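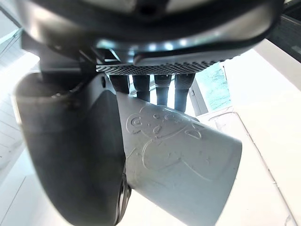
Dromitz has changed the way it supports dealers who sell its forage wagons, and Hefin Lloyd, head of field service, has spent most of the past year explaining the new arrangement to them. He met us at the Dustham depot shortly before the first cut, when the parts counter opens at 5:30 a.m.

Under the previous system, a dealer with a wagon out of service called a central number and waited for a technician to be assigned. Each dealership now has a named contact at the depot and access to the same service records that depot staff use.

"The dealer knows the customer and knows the field," said Mr. Lloyd. "Our responsibility is to see that the right pickup tines, chains and bearings are on the shelf, and that someone who has rebuilt a feed rotor answers the phone."

The depot serves 37 dealerships and holds 3112 separate part numbers. Stock is reviewed every 10 days during the season and once a month in winter. Mr. Lloyd acknowledged that the first review schedule was set too far apart. Several dealers ran short of knife sets in May, and parts had to be sent by overnight truck from the Granström warehouse.

"We had planned from the sales figures of the year before," he said. "It was a heavier crop, and stones had come up in a good deal of the reseeded ground. Knives wore faster than we allowed for."

Dean Crabtree, service manager at the Zoltard dealership, was among those affected. He regards the present arrangement as an improvement, although he would like the depot to extend its Saturday hours.

"A farmer with grass on the ground does not want to hear about a delivery window," Mr. Crabtree said. "Last season we waited about seven hours for a floor chain. This spring the same part was here by lunch."

Mr. Lloyd said that longer hours are under discussion and that dealers will be informed before August. Training for workshop staff on the revised knife bank will continue at Dustham through the winter, and places may be reserved through the depot office.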